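3.2 Assembly of the batting record

The league tables used in this study cover 181 players with at least one full season in the Retamal summer league. Two sources were merged. The first is the set of scorebooks kept by the clubs, entered by hand at the Plinico field office. The second is the pitch log produced by the ballpark tracking system at Grasik Park and stored on a local computer there. Where both sources recorded the same plate appearance, the scorebook decided the result of the play and the pitch log decided the count.

Agreement between the sources was good for hits and walks and poor for sacrifice flies. Of the 458 games in the sample, 112 had at least one plate appearance that could not be matched on inning, batter and outs. Most of these came from double switches entered late in the scorebook – the new pitcher was placed in the wrong slot and every later batter in the inning moved down by one. These were corrected by realigning the batting order from the last undisputed out.
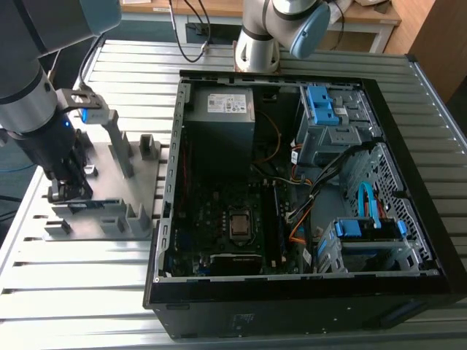
Missing pitch data were handled at the level of the half inning. If fewer than half of the pitches were logged, the whole half inning was dropped from the count-based measures and kept for the result-based ones. Log files were read directly from the storage drives. No log was edited at this stage. Time stamps in the logs drifted by up to 3 seconds per game against the scoreboard clock, and they were used only to order pitches within a plate appearance.

Figure 3. Desktop tower, side panel removed.

On-base percentage was computed in the usual way, with hit batters included and sacrifice bunts left out of the denominator. Slugging percentage was not adjusted for park. The Amico ground has a short right field line, and left-handed hitters there show a raised home run rate, but too few of them played a full home schedule for a stable park factor to be estimated.

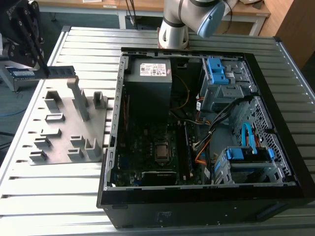 A simple shrinkage estimate was used in its place. Each player's home and road rates were pulled toward the league mean in proportion to plate appearances, and the two were then averaged with equal weight. Games played in June were given no special treatment, although rosters were less settled in that month and several clubs used players on short contracts.

Last updated: Friday, May 22, 2026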